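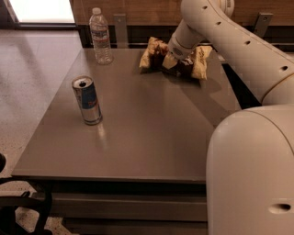 Tistell Start-Up Package for Franchise Owners

The Tistell Start-Up Package is the equipment set for new single-unit owners. It covers the back office and the front counter, so you can place one order before opening. Cooking and refrigeration equipment is sold separately.

What comes in the package

Counter terminal with cash drawer and receipt printer
Second terminal for the office or drive-up window
Label printer with 3000 starter labels
Floor safe, 60 lb., with drop slot
Tistell Books software, one-year license for one location

Item number: 713
Counter space needed: 762 mm per terminal
Power: standard wall outlet, one per terminal

Royalty reporting

Tistell Books adds up gross sales at the end of each week and works out the royalty and ad fund amounts using the rates in your franchise agreement. You enter the rates once during setup. If your rate changes after the first year -- many agreements are written that way -- you can enter the new rate ahead of time with a start date.

Reports can be saved as a spreadsheet or sent straight to the franchisor. Owners in the Gestalero and Masetia systems should pick their brand from the list at setup, which loads the correct report form.

Before you order

Check the approved supplier list in your operations manual. Some franchisors require their own terminals, and opened terminals cannot be returned. The safe must be bolted to a concrete floor. Bolts are included, drill bit is not.

Shipping and support

Orders ship from our Fagundes warehouse on two pallets. A loading dock is not needed, but someone has to be there to sign. Phone setup help is included for the first location. Additional locations need their own software license.

Page updated 6/2/23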